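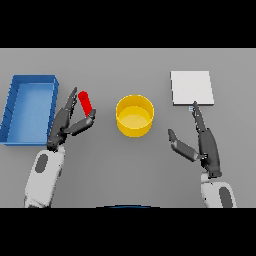
Section 4. Running a sorting rehearsal in simulation

Read this section before your first session, even if you have run simulators before. Especially then. The rules are short, and most of them were written the week after somebody did the opposite.

4.1 Before you start

1. Open the Moncrieff workspace and load the two-handed tabletop task. Don't load your own edited copy. If you want changes to the shared one, ask Piret Paulauskas, who will say no, but politely.

2. Check that the objects for the task are present: blue tray, red cylinder, yellow container, white pad. A missing object does not raise an error. The robot will carry on without it, like a waiter who has lost your order.

3. Confirm that both hands respond. Open and close each one separately, then both together.

4. Set the speed limit to 37 percent for a first run. You may raise it after a clean set (see 4.3).

Note: Speed limits in the simulator use the same scale as the real arms. Please treat them as real. Habits learned at full speed on a screen have a way of turning up on the floor.

4.2 Handling rules

5. Move one hand at a time until you have passed the two-hand check. The idle hand stays open and holds nothing.

6. Close the fingers on an object only when it stands between the fingers and the thumb. Pushing it across the table until it gives up is not a grasp, and the scorer knows the difference.

7. Lift straight up before moving sideways. The wall of the tray is low but it is still a wall.

8. Keep the hands from crossing. If the task seems to need a crossing, put the object down, back off, and pick it up with the other hand.

9. Release only when the object is resting on something. A drop into the yellow container counts as a drop.

CAUTION: The simulator will let a hand press into the table with more force than the real hand can survive. Watch the force readout. Anything over 62 on the scale is logged as a fault, whether or not the screen looks fine.

4.3 What counts as a clean set

A clean set is 200 runs with no more than 2 faults. Runs you stopped yourself count toward the total. Runs you deleted also count, as Evander Baird discovered in April, and the log now keeps them in a separate column with his initials at the top.

10. Do not change the lighting, the object positions or the random seed partway through a set. If you must, close the set and begin a new one.

11. Write down every manual stop and what you saw. "It looked weird" is accepted once per operator.

12. Save the log to the Renamlow folder before closing the simulator. There is no autosave. There was one, and it saved over things.

4.4 Moving to the real arms

A clean set in simulation allows you to request time in the Prurnach cell. It does not allow you to walk into the cell. The request goes to Jean Rankin or Torquil Guthrie, and one of them has to sign it. Hamish Rankin cannot sign for Jean, however reasonable this seems at lunchtime.

13. Bring the log, the task version number and your list of manual stops.

14. Go back to the 37 percent limit, whatever speed you finished on.

15. Test the emergency stop before anything moves - with your hand on the button, please, and the gate closed.

CAUTION: Simulated objects weigh exactly what the file says. Real ones don't read the file. Weigh each part and enter the result on the cell sheet before the first lift.

Note: If the task file is updated after your set was logged, the set has expired. Start again from step 1.

Section last revised 15 October 2024. Gripper calibration is covered in Section 5.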